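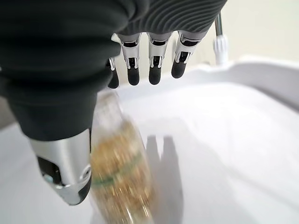 Our robot hand and the bottle, over the big white basin.

Hi! I help run the robot club at Klinhom, and this page is for kids who want to know how a robot hand can hold on to something. Our hand is called Bririco. (The club voted on the name. My pick was Teltel, and it lost badly, so we gave that one to the laptop.)

Let's start with your own hand. Pick up a cup. Easy, right? You didn't think about which finger goes where, or how hard to squeeze. Your brain has been practising that since you were a baby. A robot hasn't practised at all, so somebody has to help it learn.

Look at how the thumb is on one side of the bottle and the fingers are on the other. Your hand does the very same thing! Try picking up your cup again, but keep your thumb tucked away. You can sort of do it with your fingers and palm, but it feels pretty wobbly. A thumb gives your fingers something to push against.

Now check out the dark tips. The rest of each finger has lots of shiny silver metal, and metal can be slippery. Think about running in socks on a kitchen floor, and then running in sneakers. Sneakers grip! The grabby kind of push-back you get from a good sole is called friction, and robot builders love it.

Can you spot the black bits between the silver parts? Those are at the joints. Bend one of your fingers slowly and watch your knuckles – each one is a hinge. A finger with no hinges would be like a ruler, and you can't wrap a ruler around a bottle.

The bottle has little golden-tan grains in it, and I think they make the job more interesting. When you tip a bottle of grains, they slide to one side and the heavy part moves. You'd fix your grip without even noticing. A robot needs to be told, or needs lots and lots of tries.

And I do mean lots! Our club has written down 3,827 tries so far in the big notebook. Plenty of those were flops. We write down the flops too, with a note about what went wrong, and they're my favourite pages to read.

Want to try being a robot at home? Put on a pair of thick oven mitts and get a plastic bottle with some dry rice in it (lid on tight, please!). Pick it up, tip it sideways and set it down again. Do it 11 times. Then try it with your eyes shut, and get a friend to tell you where to move your hand.

In June we're taking Bririco to Skamoment, the student robot day. Each team gets 30 minutes at the table, and I already know we'll spend the first few hunting for the right cable.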